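Batteries, Vans and Other Ways to Be Cold in December
Speaker notes, Flultthorpe Van & Camper Weekend, small hall
Jul 29, 2019

Slot is after lunch. Expect sleepers. Start anyway.

Opening. Ask who has woken up at 3 a.m. to the sound of a low-voltage alarm. Hands. Ask who then lay there hoping it would stop. Same hands, slower.

Say who I am: eleven winters in a van, two of them comfortable. I don't sell anything. Senthil Achari has a stall by the door and does sell things, and he has asked me to be nice about lithium.

Part one: what you think you use

Everybody has done the sum. Lights, fridge, phone, fan, laptop. Everybody's sum comes out at exactly the size of battery they already own. Leave a gap here for people to look at their shoes.

Go through my own first sum. I left out the heater fan, the water pump and the inverter, which draws power all night to power nothing at all, like a security guard in an empty parking lot. I had a 100 amp-hour lead-acid battery, and you get half of that if you want the battery to like you in the spring.

Do the sum on the flip chart. Fridge first. Don't let Riku Ogura answer, he has heard this talk and gets them right.

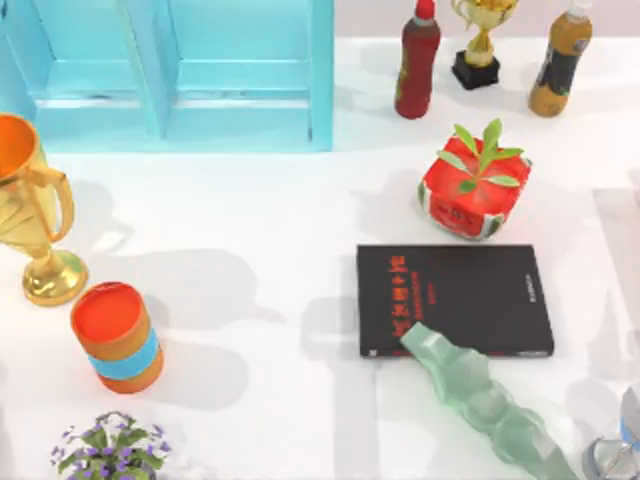 Slide 4. Tabletop with turquoise shelf and red ketchup bottle.

Part two: the meter

Buy a battery monitor with a shunt. Voltage alone tells you very little while anything is running. Looking at a voltmeter with the fridge on is like asking a man how he feels while he is carrying a piano.

Story: the Skornuto trip. Skip if running late, but it usually wakes up row three. Short version: meter said 12.6, I believed it, I made toast. The toast was done on one side. Simão Arruda, parked next to me, had a monitor and hot soup and mentioned both several times.

Wiring the shunt: everything negative goes on the load side. Everything. If you leave one ground wire on the battery post, the monitor will lie to you politely for years. Mine did, for one diesel heater.

Pause for water. Mine, not theirs.

Part three: charging when there's no sun

People get cross here. Let them.

Solar in December, at our latitude, flat on a roof, under a tree because it was a nice tree: assume next to nothing. I logged one week at Kanaujia campground and the whole week's harvest came to 500 watt-hours. A good day in June beats that before lunch.

So you drive. Get a DC-DC charger off the alternator, sized to what the alternator can spare. Mine is 33 amps. Two hours on the road puts back a decent night. Fuse both ends of the cable. Say this twice. Nithin Salian fused one end and now has an interesting carpet.

Lithium and cold: don't charge it below freezing unless it has a heater or a management system that refuses for you. Discharging is mostly fine. Check the sheet that came with yours. (Look at Senthil. He nods. Good.)

Shore power: no shame in it. The outlet at Gemside costs 8 dollars a night and I have never once regretted paying it — I have regretted not paying it.
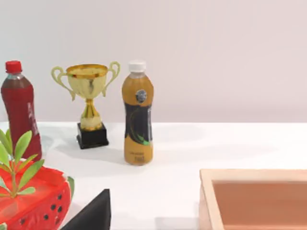

Slide 9. Red bottle, gold trophy and light wooden tray.

Part four: what I'd do with your money

Order matters. Insulation, then the monitor, then the DC-DC charger, then more battery, then more panels. Most people run the list backward, me included. My receipts for the first two years add up to 3057 dollars, and the part that made the difference was foam board.

Turn the inverter off at night. There's a switch. It's on the front.

Questions. There will be one on wind turbines. Answer: they work well on windy nights, when you would like to be asleep, and you'll hear how well they are working. There will be one that is more of a statement. Thank him.

If Welington Vasconcelos asks about running an air fryer, tell him yes, for eleven minutes, and move on.

Hall needs to be clear by half past for the awning people. Take the flip chart with you this time. Pens too.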